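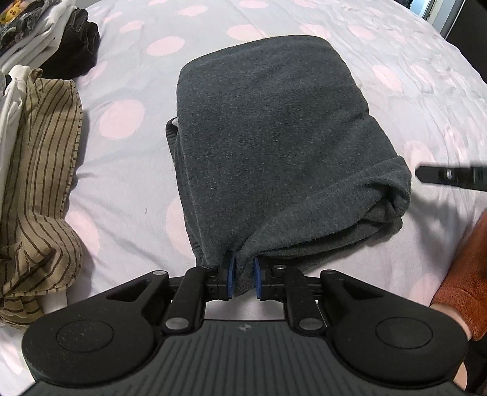
*Charcoal garment, folded, on a pink-dotted sheet.*

**Gernon Clothing Library – progress report to the Wilon Fund**

17th March

Dear all,

The second stretch of the grant has gone so much better than I dared hope, and I've been looking forward to writing this one! The short version is that the library is open, people are borrowing, and the repair bench has a waiting list. The longer version follows, with the money near the end.

## Lending

We opened the doors on Bolger Street in the first week of February, two weeks later than planned (the floor needed more work than the survey suggested). By the end of that month 358 households had signed up. Our target for the whole first year was lower than that, so we've had to order more membership cards already.

Winter coats went first, as you'd expect, but the surprise has been school concert clothes. Black pants, white shirts, plain dark shoes – families need them for one evening and then they sit in a closet until they no longer fit. Two of the school music teachers now send families straight to us, and one of them has started dropping off what her own students have outgrown.

Interview clothes are slower. We have plenty of jackets in large sizes and hardly any in small ones. I'd like to try a collection at the office park in Bitby next month and ask for small sizes by name on the flyer.

## Sorting and storage

Knitwear and fleece are now folded and shelved, and only wovens go on hangers. The old rails were pulling the shoulders out of shape, and we were losing good sweaters that way. It takes longer at intake, but the shelves hold far more than the rails did and it's much easier to find a size.

Moths are still on my mind. We found damage in one bag of donated wool, so every wool item now spends time in the chest freezer before it goes anywhere near the shelves. The freezer was secondhand and came out of the equipment line. It hums terribly but it does the job.

## Repair evenings

These have been a joy. Angus Tomoana runs them and has a real gift for getting nervous people to sit down at a sewing machine. We began with hems and buttons and have moved on to zippers, which everybody seems to dread, and pocket linings. People who came in with one torn coat are coming back with a bag of mending and staying to help the person next to them.

We offered 53 places across the February evenings and every one was taken. There was a bit of a squeeze at the cutting table, and we could use one more iron. Angus would also like to run a daytime session for people who work nights, and I think he should have it.

## Money

The 4,000 dollars set aside for equipment is fully spent: shelving, two sewing machines, the freezer, a steamer, and the intake scale. Receipts are attached. The separate 4,000 for rent and utilities is on track, although the heating bill was higher than I had budgeted, and I expect that line to be tight until the weather turns.

I'd like to ask whether the small amount left under printing could be moved to supplies. We spend very little on paper and go through thread and needles at a great rate.

## What didn't work

The online catalog. We photographed and listed items for three weeks and couldn't keep up, so what people saw on the site had often gone out already. For now the site shows only the types of clothing we lend and the sizes we usually have. I'd rather come back to a full catalog once the returns process has settled down.

Late returns are also higher than I'd like. Text reminders started last week, and I'll have figures for you in the next report.

## Next

- Small-size jacket collection in Bitby
- Daytime repair session, if the room is free
- Swapping winter stock for spring, including a big wash of the coats
- Meeting with the Gernon schools about prom clothes

You'd be very welcome at any of the repair evenings. Bring something with a broken zipper.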